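Search this board Advanced search
Filed under: Sales Floor > Commission & Comp Plans

Split credit on walk-in accounts

brasstacks63
Housewares distributor, two outside reps, one showroom. Our plan pays the rep of record on every reorder, including orders the account places in the showroom with whoever is on duty. In February the counter staff closed 712 units on accounts they get no credit for. Hülya Başaran, who runs our showroom, wants a 50/50 split on walk-ins. Reps want it left alone. What are others doing?

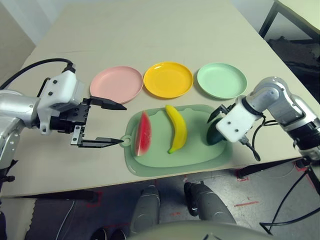
The plan document has no definition of "originating contact", so any split has to start there. We run Geson for order entry and it allows one salesperson code per invoice. A split would be a manual adjustment at month end.

tollhouse_m
We did 50/50 for a year at Flammont. Do not do it. Reps stopped sending accounts to the showroom and drove samples out themselves. Average order fell.

Ostbridge_Rep
Disagree with the above. The split was not the problem, the base was. If you pay half on gross, the rep loses on every visit. Pay the rep in full up to last year's volume for that account and split the increment only.

tollhouse_m
Increment against what, though? An account that bought 1433 units last year because of one hotel opening will sit under baseline for ten months. Counter gets nothing and you are back where you started.

Ostbridge_Rep
Cap the baseline. Ours is 1000 units per account, reviewed yearly. One-time project orders are coded separately and excluded. 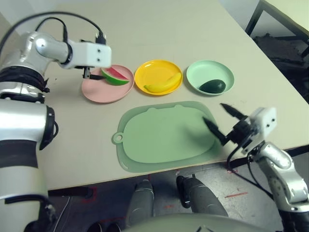

Plates and cutting board, with watermelon and banana.

ssoylu
Selim Soylu here, I do comp plans for a living. Two points:
1. Define the credit event as the signed order – not the visit, not the quote.
2. Put a flat per-order amount on the counter instead of a percentage. It comes out of the showroom budget and the rep's rate is untouched.

brasstacks63
Flat amount would get past the reps. Hülya's objection will be that a reorder of 63 plates and a full opening order pay the same.

ssoylu
Then use two tiers. More than two and people start breaking up orders to game it.

tollhouse_m
They will break up orders with two. Seppälä had two tiers when I was there and we saw same-day invoices to the same ship-to every week.

ssoylu
Combine by ship-to and calendar day before the tier is applied. It is one line in the plan.

brasstacks63
Geson can report by ship-to and day. Drafting it with two tiers, meeting with the reps Monday.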